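About Hosier Street Sewing School

Hi, I'm Jussara! I run the sewing school over the old bank at 116 Hosier Street, and if you found us because your jeans need hemming, you're in good company (so did half my students).

I learned from my aunt Cremilda, who made wedding dresses in her kitchen and let me pull out basting threads until I was old enough to be trusted with the good scissors. I spent years doing alterations for a dry cleaner after that. Customers kept asking if I could show them how to do it themselves, so one June I rented a room, bought 4 used machines and put a sign in the window.

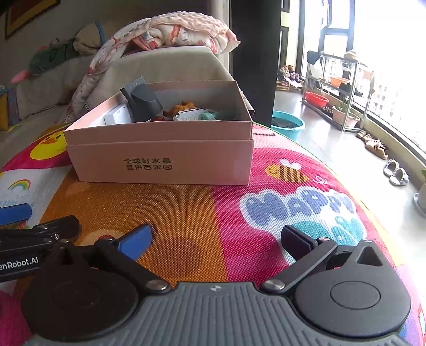

We still keep classes small, and you don't need to bring anything to the first one. Beginners start with a drawstring bag, then pajama pants, then whatever you like! Rosimeire teaches quilting and is very patient about points that don't match. I do garments and mending, and I will talk you into pockets.

The building went up in 1846, so the stairs are steep and the radiators clank. Call me if stairs are a problem and I'll come down and meet you, or we can set up a lesson at your place.

Sunday is open studio. Bring your half-finished coat, your kid's torn backpack, the curtains you've been putting off since you moved in. Coffee's on from ten, just keep it away from the cutting table, please!

New class dates go up on the schedule page.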